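A hand of her own

The workshop behind the old Poltard hardware store is open until ten most evenings, and if you go in past the bandsaw and the shelf of abandoned lamps you will usually find somebody building something that plugs in. I had come about a different story, and I ended up staying two hours with a retired upholsterer who has spent the better part of a year making grippers.

She asked me to leave her name out ("my sister would never let me hear the end of it"), and then she poured me a coffee and talked, very generously, until it was dark outside.

It began in May, she told me, with a folding machine. She had wanted an arm that could pick up laundry and fold it on a table, and she had bought an old Kanedel arm from a school that was clearing out its lab. "The arm was fine. I had it waving at the neighbors within a week! But it couldn't pick up a dishcloth. It would pinch and come up with air, and pinch and come up with air, and I'd be standing there saying come on, sweetheart."

So she put the arm under a sheet and started over with the fingers, which she works by hand. She can take them home in a tote bag and try them on whatever is lying around the house, and she says she learns more that way in one evening than she did in a month of typing numbers into the arm.
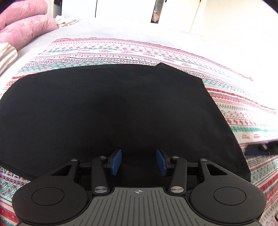 Blue pads open over black cloth, on the bedroom blanket.

"Cloth on a hard table is one thing," she said. "Cloth on top of other cloth, that's where you find out. You go to pick up the one and you get them both." Years of pulling fabric over chair frames helped, she thinks, though she was slow to trust it. "I kept reading about motors. Then one night I thought, you know how to pick up fabric, you've done it all your life. You come in low and you push a little before you pinch."

The pads have been the long part of the job. She is on version 7 and keeps the earlier ones in a cookie tin, each with a strip of masking tape saying what was wrong with it. Two say only "no." The linkage gave her less trouble, apart from a bad week with pivot pins from Comero that were a hair too fat for their holes, and she has spent some 125 dollars on it altogether, not counting the arm.

When I asked when the arm would come out from under its sheet, she laughed and got up to rinse the cups. "After the fitted sheets," she said. "I want to do fitted sheets by hand first."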